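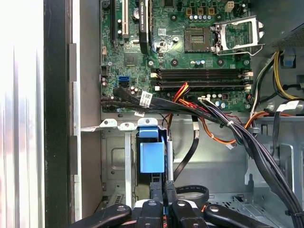 Print this page | E-mail this page

FOR IMMEDIATE RELEASE
07/10/2019

Wolwood Fix-It Shop Opens a Second Location in Turura, and We're Taking Your Old Computers

I've been putting off writing this one because every time I sat down to do it, something else fell through (first the lease, then the floor, then the sign, which came back with one "o" in Wolwood). But the sign is right now, the floor is in, and I can finally say it out loud: the Wolwood Fix-It Shop is opening a second location on Tlapale Street in Turura, and you're all invited!

If you don't know us, we're a small nonprofit that takes in used desktop computers, gets them running, and passes them along to families, students and older folks who need one at home. We started in a rented garage in Wolwood with two workbenches and a coffee maker that leaked. Last year we gave out 1000 computers. I still have to look at that number twice, and I was there for most of them.

The new place used to be a carpet store, so it's big and it's quiet, and it has a loading door in the back that you can drive right up to. That matters more than you'd think when you've got three old towers in your trunk and a bad back. There's free parking behind the building after 5 and on the street the rest of the day. Please don't use the dentist's spaces. They've been very nice to us so far and I'd like to keep it that way.

What we take

Desktop computers of pretty much any age, as long as they're in one piece. Monitors, if they're flat. Keyboards and mice, always, we never have enough mice. Loose memory, graphics cards, power supplies and hard drives are all welcome too, and if you have a shoebox of cables you've been carrying from house to house since college, bring me the shoebox. I love a shoebox.

What we can't take

Printers. I'm sorry! I know everybody has one. We also can't take the big old glass monitors, microwaves (you'd be surprised), or anything that's been through a flood. The county drop-off will take most of that, and we keep a map at the front desk.

About your files

This is the question I get more than any other, so let me answer it here. Every drive that comes in gets wiped before it goes anywhere, and if a drive won't wipe, it gets drilled. You can stand there and watch us drill it if you want, and plenty of people do. If you'd like to pull your drive and keep it at home, that's fine too, and we'll lend you the screwdriver. Just please save your photos first. I've had to give that sad little talk at the counter a few times now and I don't enjoy it.

Classes start in January

We're adding evening classes at the new shop, which is the part I'm most excited about. The first one is called Open It Up, and it's for people who have never had the side off a computer and are a little scared to try. You'll learn what the parts are, how to clean out the dust, how to add memory, and how to get it all back together with no screws left over (okay, maybe one). It runs five weeks and costs $33, and that covers a set of tools you get to take home. Kids 12 and up can come with a grown-up. If the fee is a problem, tell us and we'll work it out, no forms.

After that we're planning one on picking a used computer without getting burned, and one on spreadsheets, because my neighbors won't stop asking for it.

How we paid for it

Most of the money came from our Pluritz Fund drive, which we named after the street the old garage was on. You all gave in fives and tens and jars of change, and a very generous bake sale put us over the top. We're still some $4000 short on shelving and lights for the back room, so if you've been meaning to send something, now would be a lovely time. Used metal shelving is just as good as cash. Better, maybe, since I don't have to go shop for it.

Come see us

Opening day runs from ten in the morning until we run out of cake. We'll have the doors open front and back, a free check-up table for anything that's making a funny noise, and a rack of finished computers ready to go home with people who've already signed up. If you're on the waiting list, look for our postcard and bring it with you.

The Wolwood shop isn't going anywhere, by the way. Same hours, same leaky coffee maker.

To drop off a computer, join the waiting list or sign up for a class, stop in at either shop or call the Wolwood front desk. If you get the machine, leave a message and talk slowly, and I'll call you back.

###

Print this page | E-mail this page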